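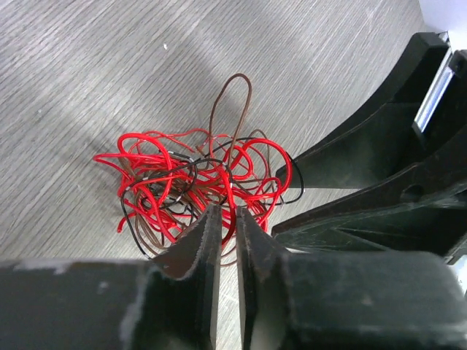

An electrical wire has two parts. The inside is metal, usually copper, and it carries electricity. The outside is a soft covering called insulation. The insulation keeps the metal from touching other metal, and it keeps people from touching the metal. It also gives the wire its color. In the heap in the picture the coverings are red, brown and black, and a person can follow one color through the loops even where the wires cross. One red wire has a cut end at the lower left of the heap. A cut end is useful to find, as explained under "How to untangle wires."

## Why wires tangle

A wire that has been wound on a spool is bent the whole time it is stored. When a piece is taken off, it does not become perfectly straight. It keeps some of the curve. This leftover curve is called **set**.

Put several curved wires in one pile and the curves hook around each other. Each time the pile is moved, a loose end may pass through a loop. If the end goes through and the wire is then pulled, the loop gets smaller. A small loop that grips the wire inside it is a knot, or the start of one.

Three things affect how badly a wire tangles:

- **Length.** A short piece cannot make many loops. A piece 146 centimeters long can make a lot of them.
- **Stiffness.** A thick wire is hard to bend into a small loop. A thin wire bends easily.
- **Free ends.** An end that is not tied down can wander into a loop. An end that is taped or clipped to its own coil stays where it is.

The surface of the wire matters less, but it does count. Smooth plastic slides over smooth plastic. Rubbery insulation sticks a little, so knots in rubbery wire are harder to loosen.

## Sorting before storing

Wires are easier to keep in order when they have a place of their own. The same rule works for most household things. Fruit goes in a basket with slots or holes, so air can move around it. Small hard parts go in a box with solid sides, so they do not fall out. Wires go on hooks, on spools, or in a flat tray. 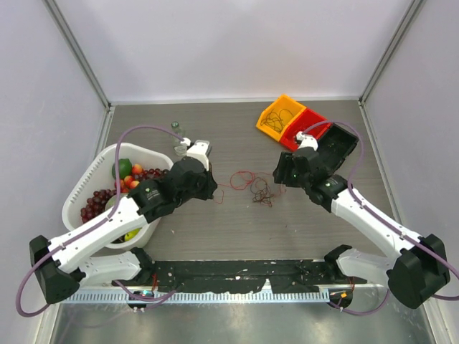 A deep bin is a poor choice for wires. The pieces at the bottom get pressed together, and the piece you want is often under the others. If a bin is the only container you have, coil each piece first and fasten it with a twist tie.

The Mororier parts set used in the Tejada after-school workshop has 58 pieces of wire in it. They are kept in a shallow Gretavano tray with one slot for each color. When the tray is put away in order, the next group can start right away. When it is not, the first part of the class is spent on untangling.

## How to untangle wires

Use only loose wires that are not connected to anything. Never untangle a cord that is plugged into a wall outlet. Ask an adult to check first.

1. Lay the whole tangle on a flat surface with good light.
2. Spread it gently with your fingers. Do not pull hard on any one wire.
3. Look for a free end.
4. Hold the end and follow the wire back to the first place where it crosses another wire.
5. See whether it goes over or under. Move the end back the way it came.
6. Go to the next crossing and do the same.
7. When the piece is out, coil it and set it to one side.

Start with the pieces on top. Cut ends of wire can be sharp, so hold the wire a little way behind the tip.

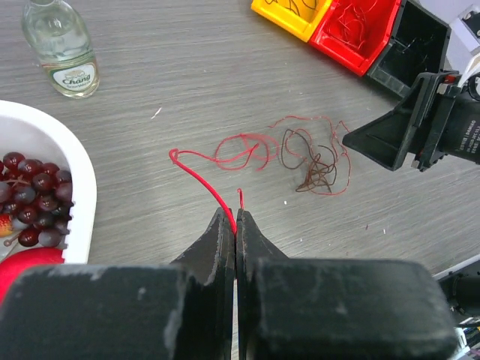
*Thick red wire with a hook-shaped end. Thinner red and dark brown wires are tangled on the tabletop.*

A hooked end like this one catches on other wires. Straighten it between your finger and thumb before you work it back through a loop.

## How to coil a wire

Hold one end against your palm. Wrap the wire around your open hand in loops of the same size. Let the wire turn the way it naturally curves. Wrapping against the set makes the loops twist into a figure eight. Leave the last 2 inches free, wind that part twice around the coil, and tuck it in.

## Words to know

**Conductor:** a material that electricity can move through easily, such as copper.

**Insulation:** a covering that electricity does not easily move through, such as plastic.

**Set:** the bend that stays in a wire after it has been stored on a spool.

**Strand:** one thin metal wire in a bundle of them. Some wires have a single solid conductor under the insulation, and others have many strands.

*Dundus Workshop Readers, sheet 318*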